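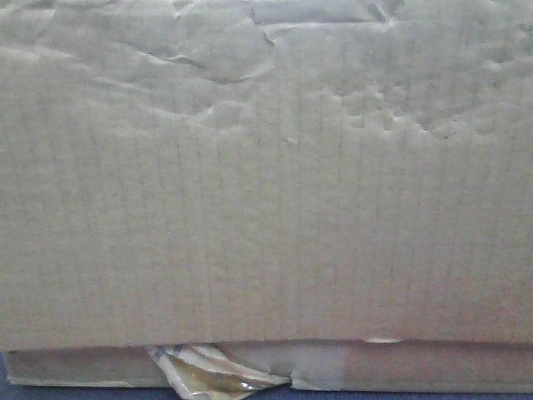

Corrugated card, close up

Home | Stories | Authors | Submit | Contact

The Second Chair

by Guadalupe Zamudio

Naima Younis had three chairs in her counselling room and used two of them. The third stood by the radiator with her coat on it. When Ezequiel Ayala came in for his first appointment he went straight to that one, moved the coat to the windowsill and sat down.

She took her notebook from the chair she normally sat in, moved to the one the clients normally had, and found she was facing the door. In nine years she had not looked at the door from there. There was a nail in it, low down, that she had never seen.

"Is this all right?" he said.

"It's fine. Are you warm enough?"

"I'm next to the radiator."

She went through the usual things. What he said would stay in the room unless she thought he or someone else was in danger. They had fifty minutes. If he couldn't come he should ring the day before. He nodded at each of them as though he were being told the rules of a swimming pool.

"So what's brought you?" she said.

"My sister."

"She suggested it?"

"She drove me. She's in the car."

Naima looked towards the window and then stopped herself, because his sister was none of her business for the moment. "And if she hadn't driven you?"

He thought about it. He was a big man with a careful way of moving his hands, and he had put them on his knees. "I'd have got the bus, I think. I'd have gone past the stop, though. I did that with the dentist."

He told her about work. He was at Ernovholm, in the stores, and had been since he left school apart from a year he spent with his uncle in Pacheco. He liked the stores. People came to the hatch with a slip and he went and found what was on the slip. Last December they had made him a supervisor, and now he was supposed to ask other people to go and find what was on the slip.

"And how is that?"

"I go and get it myself."

"What do the others do?"

"They stand there. They're nice about it. Faraji Ondieki told me to sit down before I hurt myself." He rubbed one knee. "I don't like asking. I start to ask and my throat goes. It sounds stupid."

"When did you first notice it?"

"Asking for things?"

"Your throat."

He looked at the carpet for a long time. It was a brown carpet the landlord had chosen. Naima had been taught to wait and she was good at it. A van reversed somewhere behind the building and the beeping went on and on.

"My dad was ill," he said. "When I was a kid. He had the front room. My mum was at work and Rosa was too small, so it was me. He had a bell. He rang it and I went."

"What did he want?"

"Water. The paper. The curtain opening, then the curtain shutting." He almost smiled. "He wasn't nasty. He said sorry every time. Every time he rang it he said sorry when I came in. I used to think, just ask me, just say it, don't say sorry. But he couldn't."

"And now you're the one with the bell."

She wished straight away that she hadn't said it. It was too quick, and it was hers and not his. Eustaquio Chávez, who supervised her, would have raised his eyebrows. Ezequiel took his hands off his knees and folded his arms.

"It isn't a bell," he said. "It's a slip."

"Yes. Sorry."

"It's all right."

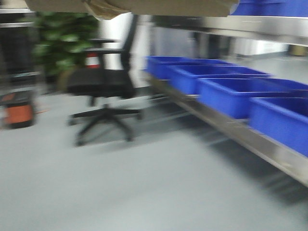

They were quiet again, and this time she didn't feel she was good at it. She looked at the nail in the door. She wondered who had put it there and what had hung so low. A child's coat, perhaps, before the rooms were let as offices.

"He'd been a foreman," Ezequiel said. "My dad. He had a whole yard of people. I went there once, before, and he was shouting. I don't mean angry. It was just a big place. He'd shout for something and a man would come across the yard with it. I thought he was the king."

"What did he sound like?"

"When he shouted?"

"Yes."

He unfolded his arms and seemed to be listening. "I can't get it," he said. "I can get the other one. The front room one."

He wasn't crying but his face had gone heavy, and she moved the tissues along the low table so that they were halfway between the two of them. It was a long reach from the radiator chair. He looked at the box. It was some way past the end of his arm, and to get to it he would have to stand.

Naima saw this and very nearly leaned over and pushed it closer. She held her pen instead.

"Could you," he said, and cleared his throat. "Could you pass me those?"

She passed them. He took one and held it without using it. Neither of them said anything about it, though she wrote the time in the margin of her notebook, which she never normally did.

In the last few minutes they talked about whether he would come again. He wanted to know how many times people came. She said it varied, and that they could agree on six and see. He asked whether it mattered that he hadn't said anything useful. She said she didn't mind what he said.

"Rosa will want to know what we talked about."

"You can tell her or not."

"I'll tell her we talked about the dentist," he said.

He stood up and picked her coat off the windowsill. He put it back on the chair, then took it off again and did it properly, with the shoulders square. At the door he stopped with his hand on the frame.

"There's a nail in this," he said. "Someone'll catch their leg."

"I only noticed it today."

"I've got a claw hammer in the car. Well, Rosa has." He waited. She could see him deciding whether just to go and get it.

"Do you want to ask her?" Naima said.

He went down the stairs. She heard the street door, and then nothing for a bit, and then a man's voice in the car park, fairly loud, saying his sister's name.

Next story: Nullbridge, in the Rain

Comments

marrowfat
I had a counsellor who sat with her back to the window and I never once saw her face properly. Enjoyed this.

Jean P.
Did he get the nail out? I would have liked to know.

tolly_b
The bit with the tissues was good. I'm a supervisor myself and I still carry my own boxes. Not sure about her apologising, mine never did.

Jean P.
Read it again and I think he did.

© Muvby Short Fiction. Stories remain the copyright of their authors. Contact the editors | Back to top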